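Progress report to the Trivdale fund
Fri 17 January

Hi all,

I know the form asks for two pages with headings in the right order, and I promise the spreadsheet version is coming too, but I think better when I just write it out like a letter, so please bear with me! This covers everything since we moved into the bigger room at Skodmont in July, and it picks up where my last update stopped (with me complaining about the floor).

The floor is fixed, by the way. The table doesn't wobble anymore and the arm stopped drifting the same week, so I've apologized to the arm.

You asked us a pretty blunt question when you gave us the money: can a machine do the boring part of the laundry yet, or can't it? My blunt answer today is "bits of it, slowly, if somebody sensible sets the table first." I'm happier with that than it probably sounds. Last spring I would have just said no and changed the subject.

Most of our time since the fall has gone into socks. I had really wanted to be on shirts by now, and the plan you signed off on says shirts, so let me explain the switch. When we visited the Weltach laundry they walked us through a whole shift, and the job everybody there hated was pairing. Folding goes fast once you've got the knack, and they have a press for the flat stuff. Socks just pile up in a bin until somebody loses patience. So we swapped the order, shirts second and socks first, and I wrote to you about it at the time (you said fine, thank you!).

We work with one sock on the tabletop as the starting point, laid out flat, and the gripper comes down with its fingers wide open. Plain white ankle socks with a dark stripe near the toe have turned into our standard test item. The stripe gives the software something to hold on to when it's working out which end is which. All-white ones are a lot meaner. 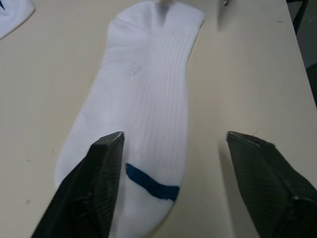 WHERE WE ARE, TASK BY TASK

Picking up a single flat sock. Good! In our last full round we did 51 tries and I'd call this one ready to show people. The misses we still get are nearly all the same miss, where the fingertips close a hair too high and slide over the knit without grabbing any of it. Pressing down harder helps with that, but then the fingers rub on the table and we wear out the tips, so we're hunting for a middle setting.

Telling the toe from the cuff. Pretty good with a stripe, shaky without. Ribbing helps if the light comes from the side. Under the ceiling lights alone the ribbed part and the smooth part look almost alike to the camera, and I've spent more afternoons moving a desk lamp than I'd like you to know about.

Finding the match. Okay when there are two pairs out, and it gets worse fast after that. White on a cream table is hard enough, and when one sock is lying partly over another the system likes to decide they're one very long sock. We've had some luck teaching it to pull the top one aside before it decides anything. It looks dumb and takes forever, and it works more often than any clever thing we tried.

Rolling the pair into a ball. No. I'd love to have something to tell you here. We have a version that lays one sock on top of the other and folds the stack in half, and the Weltach people said they'd take that any day, so I'm proposing we drop the ball from the goals altogether. Please say yes.

Turning socks right side out. Not started, and I don't think we should.

Speed is the part I expect you'll ask about. A person at Weltach does a pair in the time it takes our arm to make up its mind about the first sock. Some of that is us being careful on purpose, with the arm capped well below what it can do while there are people leaning over the table. Taking the cap off would help, but it wouldn't get us anywhere near a person, and I don't want to promise that.

Money is fine. We're a little under on parts and a little over on travel, and the new finger pads from Eskildsen came in cheaper than quoted. I'd like to move what's left of the parts line into five more weeks of testing time, if that's allowed without a new form.

Coming up next: a mixed batch of 13 pairs with colors and thicknesses thrown in, a try at running the arm next to the real bin at Weltach, and then, finally, shirts. If any of you want to come by Skodmont and watch, please do. Bring socks, the odder the better, and tell me a day ahead so I can book the parking.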